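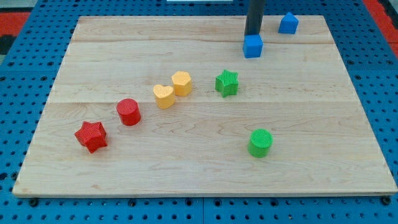 The block board on the pegboard table, with the arm at the blue cube near the far edge.

Resetting the block board and arm tip

Use this procedure when the Brernidow cell has been moved, when the board has been lifted off the table, or when the arm starts setting blocks down to one side of where it should. Allow 17 minutes if the arm only needs its tip cleaned, and longer if the board has shifted.

You will need a hex key for the table fasteners, a lint-free cloth, a soft brush, a steel rule and the set of eight blocks.

Before you start

Stop the running program from the Kusuma panel and wait for the arm to come to rest. Press the stop button as well. The program stop does not remove power from the joints. If the arm is holding a block, support the block with one hand before you release it.

1. Clear and clean the board

Take all the blocks off and put them in the tray. Brush the board along the grain, then wipe it with a dry cloth. Do not use spray cleaner. It raises the wood along the seams between the planks, and a block standing on a raised seam will lean.

Brush out the pegboard holes on both sides of the board. Crumbs of plastic from the blocks collect there and find their way under the board.

2. Check the board is flat and square

Press down on each corner in turn. If one rocks, lift the board, clean underneath and try again. Measure from the front edge of the board to the nearest row of holes, once at each end. The two readings should match. If they don't, loosen the fasteners at the front half a turn, slide the board and tighten again by hand. Finish with the hex key, but stop as soon as it bites.

3. Clean the tip

Wipe the bottom of the shaft with a dry cloth. The ribbed tops of the blocks wear it faster than smooth ones would. We change the tip after 300 picks, or sooner if it looks shiny.

4. Teach the far position again

Put the stop button back out and switch to slow mode. Set the blue cube towards the far edge, with the blue house block to the right of it. This is the tightest spot on the board, so it is the one worth teaching. Jog the arm down until it meets the top of the cube, then back off and save the point as 14 on the Folier pendant. Leave the other points alone unless the test run fails.

5. Test run

Put the rest of the blocks out in their colour pairs: red on the left, yellow in the middle, green to the right. They don't need to be in straight lines. Run program 6 in slow mode and keep a hand near the stop button.

Watch the stars and the heart. The arm should meet each one at the middle of its top face. If it is off by the same amount every time, go back to step 2. If only one block is wrong, teach that point again and repeat the run.

When the run is clean, switch back to normal speed and enter the tip change, if you made one, in the Prenville log.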